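Gelley Student Automation Project: Photo Gallery

The Gelley project group records household and workshop tasks with hand-held grippers and uses the recordings to train handling policies for two-arm systems. The group has 14 members, supervised by Gerrit Smits, and works in two shifts per week during the fall term. The gallery covers the September block, in which the task list was extended from tabletop objects to floor-standing equipment.

Floor-standing objects differ from the earlier set in three respects that affect the recordings. The mass is higher, the operator looks almost straight down for most of the task, and attached parts such as hoses move independently of the body. The object list for this block has 28 entries. Canister vacuum cleaners were placed in the first group.
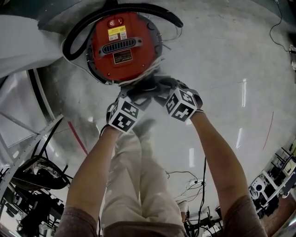
Canister vacuum task, operator's view. Gripper at the base of the red housing, hose looped around the top. The marker cubes sit just above the wrists.

Marker visibility is checked for every recording before it is accepted. A take is rejected if either cube is lost for more than 9 consecutive samples. With the arms extended downward, the operator's own forearms are the most frequent cause of loss, and the instruction sheet now asks for the elbows to be kept apart during the approach.

Hoses are left attached in all takes. Removing them would simplify the grasp, but the resulting data could not be used for the Setel exercise, where the complete appliance has to be moved between two floor positions.

Accepted takes are stored under the object number and the shift letter. Members of the Likska group may request copies through Gerrit Smits. The next block covers stacking crates and folding stools, and its pictures will be added to a separate gallery page.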